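Packing a Carry-On in a Small Apartment: Tips from Hằng Diệp

Start the night before, on a cleared table or bed. Put out everything you mean to take, then put 2 tops back in the drawer.

Roll knits and T-shirts. Fold anything with a collar around a sweater so the crease stays soft. Shoes go in first, heel to toe, along the wheel side of the bag, with socks stuffed inside.

Tape the caps of shampoo and lotion bottles and keep them in a zip bag near the top. The whole job takes 15 minutes once you have done it a few times.

When you get home, empty the bag the same evening. Wipe the wheels with a damp rag and leave the lid open overnight before it goes back in the closet. 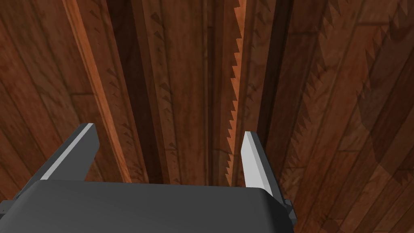
How do I get a musty smell out of an old suitcase?
Sprinkle baking soda inside, close it overnight, vacuum it out, and stand the case open in a dry room for a day.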